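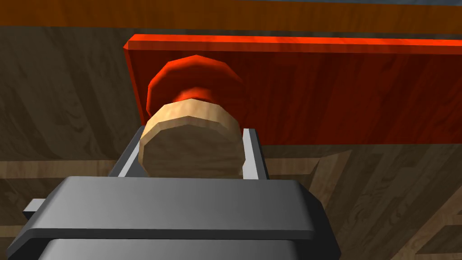
4.3 Handover between operator and robot

Read this section before running the Ferri handling job on the Hendel mobile unit. Under the new arrangement the operator no longer carries parts between stations. The operator sets up the job, approves the rehearsal and deals with stops. Staff who worked the former carrying rota need the 4 hour induction before they sign on.

Before you start

1. Sign on at the Furkden console with your own card. Shared sign-ons are not accepted.
2. Load the room model for your area. Check the version number against the sheet on the console door.
3. Select REHEARSE. The job runs in simulation only and the drives stay locked.
4. Watch the approach to each pick point. Stop the rehearsal if either arm passes closer than 200 mm to a door or wall panel.
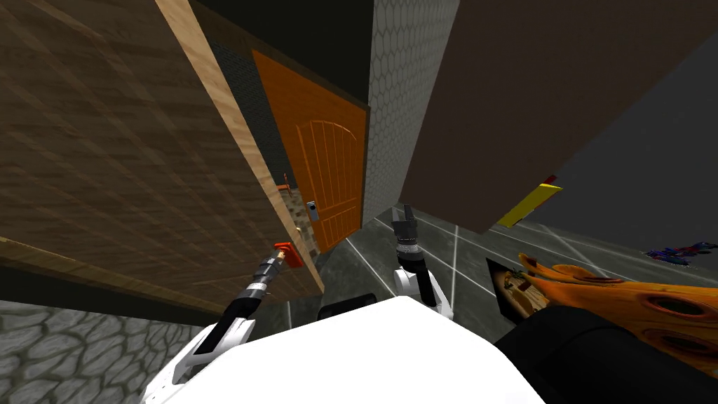

5. Step through the remaining pick points one at a time. Use the body view for clearances and the wrist view for finger position - the body view alone does not show whether a part is seated.
6. If a part turns in the fingers, lower the approach speed by one step and repeat from step 3.
7. Select APPROVE. Your card number is stored with the job.

Note: Approval lapses after 10 hours or when the room model is changed, whichever comes first. The next shift must rehearse again.

CAUTION: Do not approve a job on behalf of a colleague. The person who approves must be the person at the console when the drives are released.
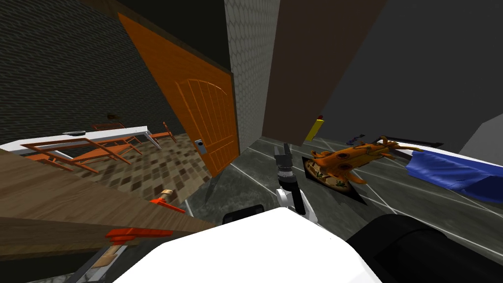

Danumport Site - Handling Systems Department

Stops and recovery

8. When the unit stops, read the code before pressing RESET. Codes below 700 can be cleared by the operator. Codes of 700 and over are passed to this department.
9. Where an item in the room is not in the model, mark it as an obstacle on the console. Do not delete it to shorten the path.
10. Enter the stop in the shift log with the code and the pick point.

Note: Stops are not counted against the operator. Time spent on rehearsal is booked to code R, which replaced the carrying code in December.

Issued 5 Jan 2026. Continue with section 4.4, Changing the finger pads.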